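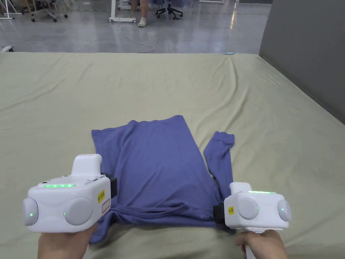 Clolum opens comparison of handheld grippers on garment work

Clolum today began a comparison of jaw and controller settings for paired handheld grippers used on clothing and other soft goods. The work covers gripping, stretching and folding by a human operator holding one gripper in each hand. Results will be used to select a jaw for Mavside, the company's two-arm folding station.

Two jaw pads are under test. The Opoku pad is the current part. The Warkari pad has a softer contact face and a wider bite. Each pad will complete 300 folds, split evenly between two controller settings.

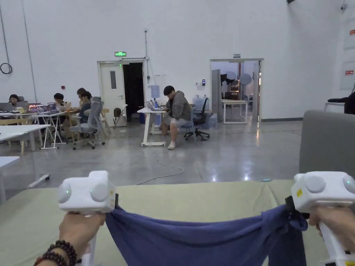
Page last changed: Wed 12 June

Cloth is handled both in the air and on a padded surface. Holding it between the grippers puts its weight on the two clamped points, and a pad that slips under that load is logged as a failed hold. Folding on the padding is a separate problem - the jaw has to pick up one layer of fabric and leave the layer under it alone.

Closing force is set in the controller. The low setting is 12 newtons and the high setting is 20 newtons. Operators are not told which setting is active during a run.

"Most of our lost folds start at the hem," said Frauke Steinbach, test lead at Clolum. "The jaw takes too much cloth, the fabric bunches, and the next fold goes in crooked. We want to know how much of that is the pad and how much is the force."
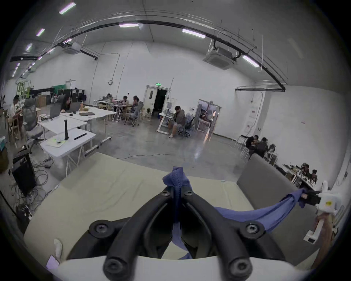

Camera views

Views from the operator's head and from the gripper are being compared on the same task. The head view shows both hands and most of the garment. The gripper view is closer to the fabric but can lose the far sleeve when cloth rises over the fingers. Clolum will score each view by how often a reviewer can mark the moment of contact without going to the other recording.

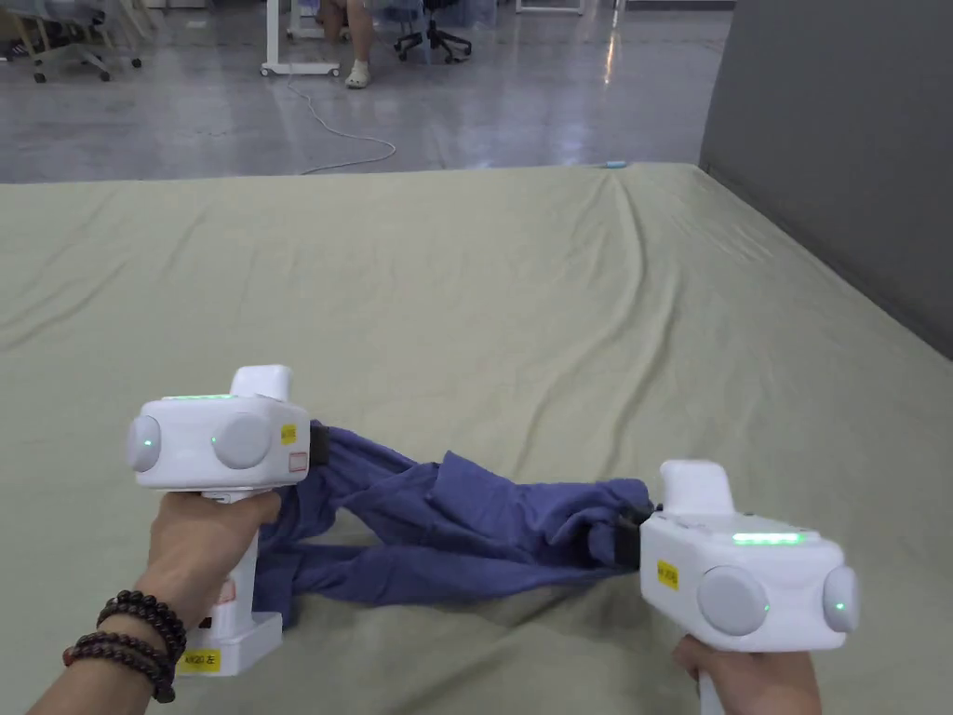
Reviewers will mark 200 folds from each view, working separately. Where two marks disagree, the fold is reviewed again by a third person and both original marks are kept in the log.

Pad wear will be measured at the end of each block. The results, including failed holds, are due in July. Mavside will stay on the Opoku pad until then.

Press contact: Frauke Steinbach, Clolum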